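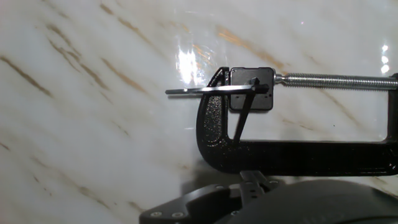
Clock movement held in the C-clamp, both hands on the shaft.

**Ticket 3000: movement loses time after hands are fitted**
**Product:** Pokance quartz movement, black, square housing
**Opened by:** Ntombi Mnguni
**Status:** Waiting on parts

**Problem as reported**

The movement keeps good time on the bench with no hands. With the hands on, it loses several minutes overnight. The minute hand also drops a little after it passes 12, and after that the two hands no longer agree on the hour. It happens with a fresh battery, and a second battery from a different pack made no difference.

The movement is meant for a wall clock with a Ramholm dial. The dial is not fitted at the moment. I took it off to rule out rubbing at the center hole.

**Log**

*Wednesday, 9:40 a.m.* Clamped the housing across its sides, with the jaw on one side and the screw pad on the other. Snug only. The first time I did this I went half a turn too far and the movement stopped, then started again when I backed the screw off. Please note that for anyone else who clamps one of these.

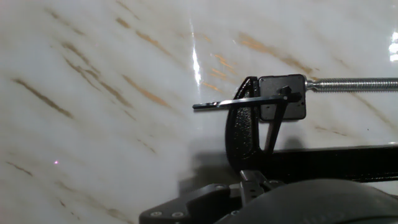

The hands are the Ibarra straight pair, black. They were sold as a fit for this shaft. The minute hand pushes on without much resistance and can be turned by a light touch. The hour hand is firmer. I checked that the two don't touch each other by setting the time around a full 12 hours with the wheel on the back. No contact anywhere.

*10:25 a.m.* Took off the minute hand and ran the movement with the hour hand only. Set it against my phone.

*2:30 p.m.* Hour hand looks right, as far as you can tell with an hour hand.

*2:40 p.m.* Put the minute hand back on and pressed the center down with a pencil eraser. It sat lower than before but still moved under a light touch.

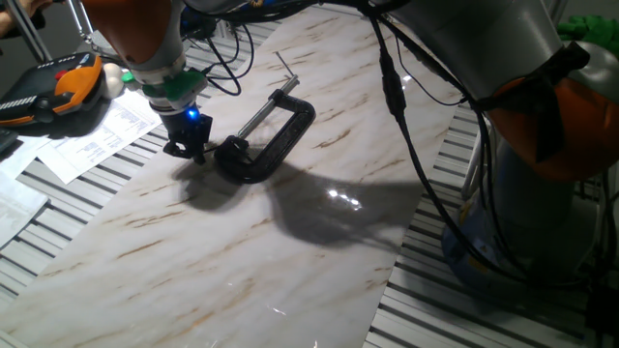 Weighed the minute hand by itself on the kitchen scale and got about 2 grams. I don't know the limit for this movement because the leaflet in the box only covers the battery and the mounting nut.

**Reply from Clustis parts desk**

The slipping points to the hole in the minute hand being too large for the shaft. Please don't glue it. Glue can run down into the hour tube and lock the two together. We can send a replacement pair and one spare movement. Can you confirm which way the clamp screw was facing when the movement stopped?

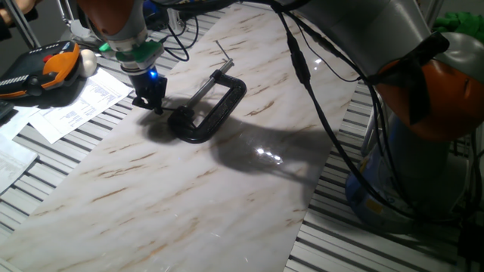

Clamp lying flat on the marble-patterned board, screw handle at the upper end.

**Answer**

The screw was against the right side of the housing, with the hands facing me. Please send both the hands and the spare movement. I'll leave the ticket open and test the new hands on the old movement first.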